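# Cakura Hand-Held Gripper: Setup and Care

The Cakura is a two-finger gripper carried in the hand and used to record handling tasks on soft goods: hats, towels, shirts, bedding. It is sold by Grasis singly or as a left and right pair. Part numbers are at the bottom of the page.

## What ships

- Gripper body with center plate and two side housings
- Two linkage arms, fitted
- Two finger pads, fitted, with textured inner faces
- One spare set of pads
- Hex key for the pad screws
- Printed setup card

The charger is ordered separately. Units bought before June use the older charger, and the two are not interchangeable.

## First setup

Charge the gripper fully before first use. The light on the charger goes green when it is done.

Open the fingers all the way by hand and let go. They should stay where you left them. If they creep closed, the pivots are too loose. Tighten each pivot a quarter turn, then try again. Do both sides by the same amount or the fingers will meet off center.

Next, set the zero. Close the fingers until the pads touch along their full length, hold them there, and press the zero button until it beeps. Open to the stop and press again. The readout should show 0 closed and 954 open. A few counts either way is fine. If the open figure comes up well short, look for lint in the linkage before you change anything else.

Pairs need to be zeroed one at a time, with the other unit switched off.

## Picking up knits and other soft items

Come in with the fingers wide and the pads angled toward the item. Take hold of a hem or a fold where there is some thickness. A single layer of thin knit tends to slide between the pads, and squeezing harder only stretches it.
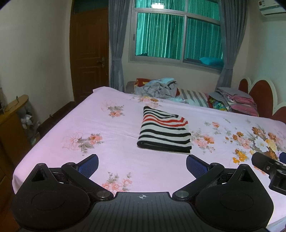

On a mattress, keep the fingertips just clear of the surface until you are ready to close. Pressing down makes a dip, the item rolls into it, and the pads come up with a pinch of bedsheet as well. Most of the support calls we get on bed work come down to this. A firm table is easier for a first session.

With a pair, pick with one hand and leave the other open and back out of the way until it has something to do.

## Routine care

**After each session.** Wipe the pads with a damp cloth and let them dry open. Do not use alcohol on the pads. It hardens the surface and they lose their grip.

**Every 124 hours of use.** Brush lint out of the pivots and the linkage. Wool is the worst for this. Check the pad screws with the hex key. They should be snug and no more.

**Every 1000 hours of use.** Replace both pads, even if only one looks worn, and zero the gripper again. Put one drop of light oil on each pivot and wipe off what comes out.

## Repairs you can do yourself

**Pad peeling at the tip.** Remove the screw, slide the pad forward off the arm, and fit a new one. Gluing the old pad back down leaves a ridge that catches on yarn.

**Fingers meet unevenly.** Compare the two pivots first. If they match, an arm is bent, usually from a drop. Arms are sold in sets.

**Readout jumps.** Reseat the cable under the center plate. The plate lifts from the rear. If the jumping continues, send the unit in.

Please don't open the side housings. The spring inside is under load and needs a fixture to go back in.

## Parts and service

| Part | Order code |
|---|---|
| Finger pads, set | CK-PAD |
| Linkage arms, set | CK-ARM |
| Charger, current | CK-CHG |
| Carry case (made by Celtent) | CK-CASE |

Repairs are handled by Simone Fontes at the Ndlovu workshop. Allow 3 working days once the unit arrives, and include the pads you were using. For orders and pairs, ask for Marietjie Nkosi.

Page updated February 9, 2021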